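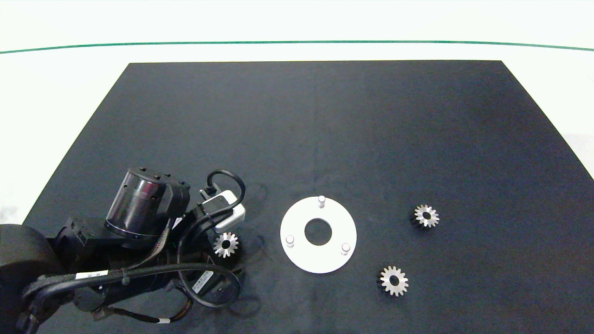 Spare parts for older appliances to stay in stock through next year

Rinix will keep its spare parts counter in Traralden open for another year and will add parts for several older kitchen and laundry appliances, the company told members in its fall notice. The counter had been due to close when the lease on the Jerura Street building ran out.

Under the new lease, Rinix keeps the front room and the storage area behind it. The second floor goes back to the landlord. Customers should use the street entrance, as the side door is now shared with another tenant and stays locked during the day.

The parts list has grown to 143 entries. Most of the additions are small items that wear out long before the rest of the machine does: drive gears for stand mixers, door latches, drum belts, knobs, feet and hose clips. Parts for gas appliances are still not sold over the counter and have to be ordered through a licensed fitter. 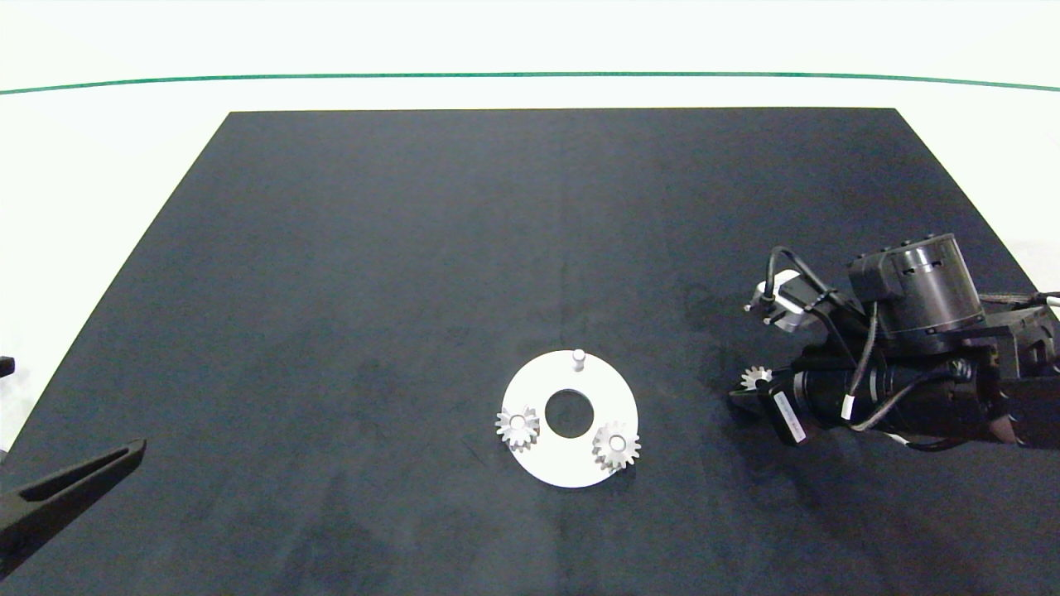

A white plate with an upright peg, on black cloth.

Members asked in the spring survey for a simpler way to match a worn part with a new one. Many older machines have lost their model plates, and the same mixer was often sold under more than one name. Rinix now accepts a worn part in place of a model number. Leave it at the counter in a bag with your name and phone number, and staff will measure it and call you with a price. Gears should be brought in even if teeth are missing, provided the center hole is intact.

Matching takes up to 60 days when the part has to come from an outside supplier. There is no charge if no match is found, and the old part is returned.

Prices for items already in stock have not changed since May. Shipping has gone up slightly for addresses outside the county. Pickup orders are held for a month and then go back on the shelf, with the payment kept as store credit.
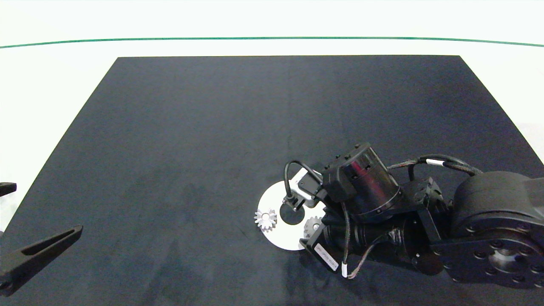
The company has also changed its return policy. Unopened parts can be brought back with a receipt for a full refund. Opened parts can be exchanged if they do not fit, but electrical items such as switches, thermostats and motor brushes are final sale once the package is open. The earlier rule allowed exchanges on everything, and the counter ended up with a box of switches it could not resell.

Printed copies of the full list are at the counter and at the Traralden library. The list gives the part name, the machines it is known to fit and the bin number. It is worth writing down the bin number before you call, as the staff look up parts that way.

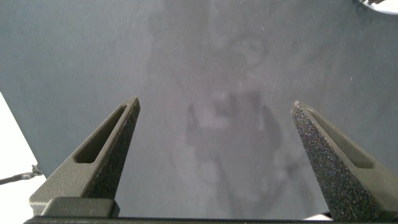

TRARALDEN, October 6, 2020

The Vishwakarma repair fund is taking applications again. The fund pays up to $100 toward parts for a household appliance that is at least five years old and still in regular use. It does not cover labor, delivery or appliances used in a business.

Money is available for 200 households in this round. Applications are handled in the order they arrive, and anyone who received a grant in the last round can apply for a different appliance. Renters can apply for machines they own but need the landlord's written agreement for anything that came with the apartment.

Forms can be picked up at the Rinix counter or requested by mail. Attach a written price for the part, with the seller's name on it. Grants are paid to the seller, so please do not buy the part before you have your approval letter.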